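How to Whip the End of a Rope (and Keep It From Fraying)

If you have ever pulled a rope out of a drawer and found that the last few inches have turned into a mop, this page is for you! Whipping is one of the oldest rope jobs there is, it takes five minutes once your fingers know it, and all you need is a bit of thin twine. I learned it from Roswitha Kuhlmann on the dock at Skosow and I have been whipping everything in sight ever since.

What you need

Waxed twine, a sharp knife or good scissors, masking tape, and the rope. I buy the Hiebert twine on the 700 foot spool, which sounds like a silly amount until your neighbors find out what you can do. Plain cotton string will work for practice. If it isn't waxed, pull it across a candle stub a few times.

Choosing the twine

Go thin. Beginners almost always pick twine that is too fat, and then the wraps stand up in ridges and slide off. For rope as thick as your finger, use something a little heavier than button thread. Color is up to you, and I love a pale twine on a dark rope so I can find the end in a hurry.

Common whipping, step by step

1. Wrap a turn of masking tape tightly around the rope where you want the end to be, then cut through the middle of the tape. Leave the tape on for now.

2. Lay a long loop of twine along the rope, with the bend of the loop pointing at the cut end and both tails pointing back down the rope. Let the short tail hang well past where the wraps will start.

3. Take the long tail and start wrapping around the rope and over the loop, working toward the cut end. Pull every turn snug against the last one. Wrap against the lay, meaning opposite to the way the strands spiral, so that the whipping tightens when the rope tries to open up.

4. Stop when the whipping is one and a half times as long as the rope is thick. The bend of the loop should still be peeking out.

5. Pass the working end through the loop. Now pull the short tail (gently, gently!) until the loop slides under the wraps and drags the working end in with it. Stop halfway. If you keep going it all pops out the bottom and you get to start over.

6. Trim both tails close and peel off the tape.

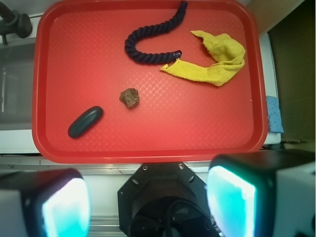
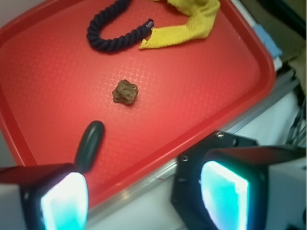 If your wraps come out loose

Roll the finished whipping under your shoe a few times. It beds the turns down beautifully. If you can still slide it with your thumb, cut it off and do it again with shorter pulls. My first one at Skosow fell off before lunch.

What about just melting it?

You can melt the end of nylon or polyester with a flame, and plenty of people do. It leaves a hard lump that can crack and scratch your hands, so I like to whip first and then barely kiss the end with heat. Never do this with cotton, hemp or manila. They burn!

For ropes that work hard

A halyard or dock line deserves a sailmaker's whipping, where the twine is sewn through the strands with a needle and the grooves are followed back over the wraps. Mattes Tiedemann showed me his on an old mooring line, and it looked better than the rope did. I'll write that one up in February.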